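Search this site Go

Print this article | E-mail to a friend

Leave the Dinner Hour Alone
By Philomena Owusu

The Usuga town council voted in November to move its public meetings from 7 p.m. to 5:30. The reason given was staff overtime. I have read the numbers and I don't doubt them. I still think the vote was a mistake.

At 5:30 most working people in Usuga are driving home, picking up children or standing at a stove. The council knows this. Its own survey drew 586 replies, and 431 of them said the later time was better. The council thanked everyone for answering and then went the other way.

Dewanti Ong, who spoke against the change, asked whether the overtime could be cut by making the meetings shorter. It was a fair question. Last winter's meeting on the Ameck Road bridge ran more than 3 hours, and much of that went to reading aloud from papers we had already been handed at the door. She didn't get an answer.

I have gone to these meetings for years. The people who come at seven have eaten. They have put the food away and done the dishes, and they can sit and listen to a zoning map being explained. 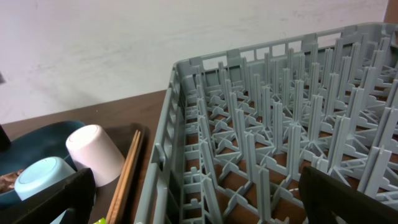

The people who come at 5:30 will be retired, like me, or paid to be there. I like my fellow retirees, but we should not be the only ones heard on school bus routes.

Some say residents can watch the recording. You can't ask a question of a recording. You can send a letter, and I have sent plenty, but a letter is easy to set aside.

The council can take this up again at its next session. It should go back to seven o'clock, drop the reading aloud and set a firm closing time. If the overtime bill is still too high after that, show us the bill and let us talk about it in the evening.

Contact Us | Copyright Usuga Ullance. All rights reserved. | Back to top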